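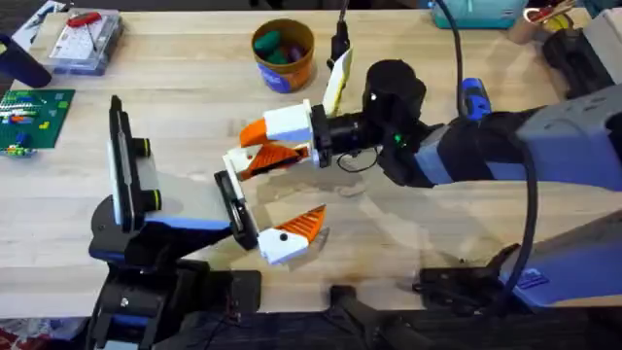
Incidencia nº 369
Proyecto: Galness, demostraciones por teleoperación
Abierta por: Panya Luangrath
Asignada a: Soporte Drultley, segundo nivel (el primero me recomendó reiniciar)
Prioridad: media. La subí a alta y alguien la devolvió a media sin dejar nombre.
Fecha de apertura: 21 de febrero de 2018
Estado: resuelta con reservas

Resumen
Durante la grabación de demostraciones con los dos brazos, la pinza derecha se cierra más tarde que el mando. El operador aprieta, no pasa nada, aprieta más, y entonces la pinza obedece las dos órdenes juntas con un entusiasmo que no le habíamos pedido. La izquierda va bien. El brazo derecho, de muñeca para atrás, también va bien.

Tarea que se está enseñando
Pasar una pieza pequeña de plástico de una pinza a la otra y dejarla en la mesa. Un niño lo hace sin manual. Nosotros llevamos 58 demostraciones grabadas, de las cuales 44 son aprovechables si uno es generoso con la palabra.

Pasos para reproducir
Arrancar la sesión con los dos mandos emparejados.
Llevar ambas pinzas al centro de la mesa, enfrentadas y abiertas.
Cerrar y abrir la derecha despacio, varias veces. Sin fallo.
Girar la muñeca derecha hacia arriba y repetir. Fallo casi siempre.
Decir algo en voz alta. Opcional, pero todos los operadores lo hacen.

Comportamiento esperado
Que la pinza se cierre cuando la mano se cierra.

Comportamiento observado
Se cierra después. En el registro del mando la orden sale a su hora; en el del brazo llega tarde o llega acompañada. El problema para las demostraciones es que el vídeo y las órdenes dejan de contar la misma historia, y el modelo, que es muy obediente, aprende el retraso. La política de prueba entrenada con el lote anterior se queda esperando delante de la pieza como quien espera el autobús.

Registro de actuaciones

Entrada 1 (Luangrath)
Reiniciado, como se me pidió. Reiniciado también el otro ordenador, que no tenía culpa. Sigue igual.

Entrada 2 (Soporte Drultley)
Buenos días. ¿Podría confirmar que el equipo está encendido?

Entrada 3 (Luangrath)
Confirmo. Adjunto vista desde la cámara de muñeca para descartar que los dedos rocen con la carcasa, que era la teoría de Núñez.
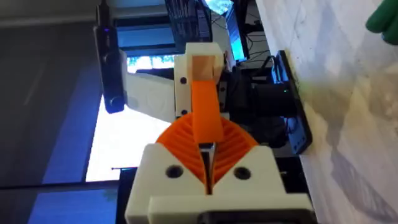

Vista desde la cámara de muñeca: dedo naranja, sector estriado y carcasa blanca.

Entrada 4 (Núñez)
Retiro la teoría a medias. He movido el dedo a mano con el motor sin corriente y corre bien en todo el recorrido, también con la muñeca girada. Sigo pensando que el tornillo inferior de la carcasa estaba demasiado apretado. Lo he aflojado un cuarto de vuelta. No ha cambiado nada, pero duermo mejor.

Entrada 5 (Soporte Drultley)
Gracias por la imagen. Les rogamos que intercambien los mandos izquierdo y derecho y repitan la prueba. Si el fallo cambia de lado, es el mando.

Entrada 6 (Luangrath)
Intercambiados. El fallo no cambia de lado: sigue en la pinza derecha, ahora manejada con la mano izquierda, lo que ha dado lugar a los minutos menos dignos de esta campaña. Los mandos quedan absueltos. He vuelto a ponerlos en su sitio y he marcado cada uno con cinta, porque la etiqueta de fábrica dice «A» y «B» y aquí hay tres opiniones sobre cuál es A.

Entrada 7 (Soporte Drultley)
¿Qué versión del puente de teleoperación usan?

Entrada 8 (Luangrath)
La 12. La misma en los dos brazos, comprobado en los dos.

Entrada 9 (Soporte Drultley)
En la 12 hay un filtro de suavizado para la pinza que se activa por separado en cada brazo. Por favor, envíen los dos ficheros de configuración.

Entrada 10 (Luangrath)
Enviados. Son iguales salvo una línea. En el derecho, el suavizado está activado con la ventana más larga que admite el programa. El fichero lleva fecha de julio y la firma de un usuario llamado «prueba2». No consta que hayamos tenido nunca un prueba2. Tampoco un prueba1, ya puestos.

Entrada 11 (Núñez)
Yo no fui.

Entrada 12 (Luangrath)
Suavizado desactivado a la derecha. Con la muñeca recta, el retraso desaparece. Con la muñeca girada hacia arriba mejora mucho pero todavía se nota algún tirón suelto. O sea que teníamos dos averías compartiendo piso, y la grande tapaba a la pequeña. 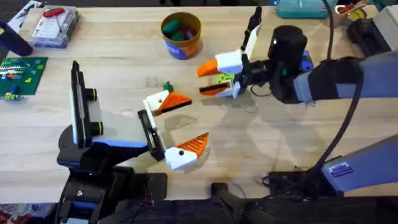 Para la segunda avería he repetido el traspaso con la muñeca en distintos ángulos, siempre a la misma velocidad, o a lo que mi pulso entiende por la misma velocidad. Los tirones coinciden con pérdidas de paquetes en el bus del brazo derecho. Si sujeto el cable con dos dedos a la altura de la muñeca y lo dejo con holgura, se acaban. Si lo suelto, vuelven al rato. No considero que sujetarlo yo sea una solución definitiva, aunque Núñez la ha propuesto por escrito.

Entrada 13 (Soporte Drultley)
Parece un conector fatigado. Les enviamos un cable de repuesto. Mientras tanto, recomendamos guiar el actual de modo que no trabaje a tracción en los giros.

Entrada 14 (Núñez)
Cable recolocado con más holgura. Hay que vigilar que no se meta entre las pinzas, porque el modelo también aprendería eso y luego querría coger cables.

Entrada 15 (Furkadari, anotación de datos)
Pregunta desde el otro lado: ¿qué hacemos con lo ya grabado? Tenemos el lote etiquetado y nos gustaría no enterarnos por el informe final.

Entrada 16 (Luangrath)
Propuesta: el retraso del suavizado es constante, así que las órdenes de la pinza derecha se pueden desplazar en el tiempo y recuperar la mayoría. Las tomas con tirones no hay forma de arreglarlas y van fuera. También fuera aquellas en las que el operador aprendió a apretar antes de tiempo para compensar. Esas son las que mejor se ven en vídeo y las peores de todas: la mano adivina y el robot copia la adivinanza.

Entrada 17 (Furkadari, anotación de datos)
De acuerdo. ¿Cómo distinguimos las de compensación?

Entrada 18 (Luangrath)
Mirad la distancia entre dedos y pieza en el momento de la orden. Si la orden de cierre sale con la pinza lejos todavía, es compensación. Si hay duda, preguntadme, que casi todas son mías.

Entrada 19 (Soporte Drultley)
¿Podemos cerrar la incidencia?

Entrada 20 (Luangrath)
Cerradla con reservas hasta que llegue el cable. Añado a la lista de arranque comparar los dos ficheros de configuración antes de cada sesión y mover ambas muñecas por todo su recorrido abriendo y cerrando la pinza. La prueba con la muñeca recta no cuenta.

Pendiente
Cambiar el cable derecho y repetir los pasos 1 a 4.
Regrabar las tomas descartadas.
Borrar el usuario prueba2 o, en su defecto, localizarlo e invitarlo a grabar.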